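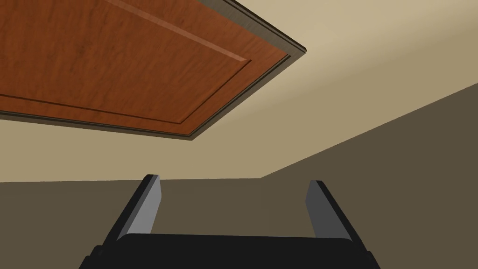 Flullura Forum > Home and Shared Workshop Builds > Simulation before hardware

Wrist view in sim: keep the gripper fingers in view or not?

fluven_maker
30 January 2020
Hello all. I am building a small arm for the kitchen corner in our shared workshop. The final task is simple to say: open a cabinet door, wait, close it again. Before I let it touch the true cabinet I do everything in simulation. The wrist camera looks along the fingers, up to the door.

My question is about the camera position. With the present mount I always have both fingers and a piece of the gripper body at the bottom of the view. Is it better to move the camera forward, so I get only the door? Or is it useful to keep the fingers?

I trained for 400 episodes with this view. The policy arrives under the door very well, but then it often stops there and does small movements left and right.

kcusi
Keep the fingers. When you go to the real arm, the mount will be a little bit wrong, it is always a little bit wrong. If the fingers are in the view you have a reference. I lost most of December because I had removed them and could not understand why my arm was always closing beside the handle.
- Katherine Cusi

amundsen_bench
I don't agree with Katherine here. The fingers take pixels, and a small network will spend its effort on them although they say almost nothing new. You already know the opening from the encoders. I would move the camera 30 mm forward and measure again.

kcusi
The encoder gives you the opening. It does not give you where the fingertips are compared with the door. These are two different things.

yescobar
I think you both discuss the wrong part. In that view the door is a flat panel seen from below, with a groove and a corner, and there is no handle. What should the gripper take? For me the small movements are normal, it searches for something to hold.

fluven_maker
Thank you Yaneth, this is a good point. The handle exists in the model, but it is on the front side, and from under the door the camera does not get it. I planned that the arm would pull at the handle, but it comes too low. Maybe I must punish this approach in the reward?

yescobar
I would first change the start pose, before you touch the reward. Start the arm higher and in front of the door. Rewards are easy to change and very hard to change well.

amundsen_bench
+1 for the start pose. Also your walls are plain color. Do you randomize them? With a detailed wood grain on the door and nothing on the walls, the network can learn "wood texture = go there" and ignore the shape completely. Our workshop has painted doors and my first policy did not even move toward them.

fluven_maker
No, I do not randomize yet. The wood is the default from the Korico cabinet pack and I liked how it looks, so I left it. The true cabinet is white - so you are probably right that I will have a problem.

kcusi
Then change the door material before anything else! And please write down the seed for each run. I compare nothing without the seed.

fluven_maker
I did two runs yesterday evening, both with seed 2164. First with the old camera and the new start pose, second with the camera 30 mm forward and the same pose. Both reach the front side of the door now. The one with the fingers in view touches the handle more often, but the other one is faster to train on my old computer. So I cannot say who has right.

amundsen_bench
One seed is not a result. But fine, I will try it with the fingers on my arm too.

yescobar
Can you share the joint limits file? I suspect your wrist can't turn enough for the closing part. I had to cut my own bracket again for this same reason, and it is better to know it before you print.

fluven_maker
Yes, I will upload it tonight when I am back in the workshop. The bracket is not printed yet.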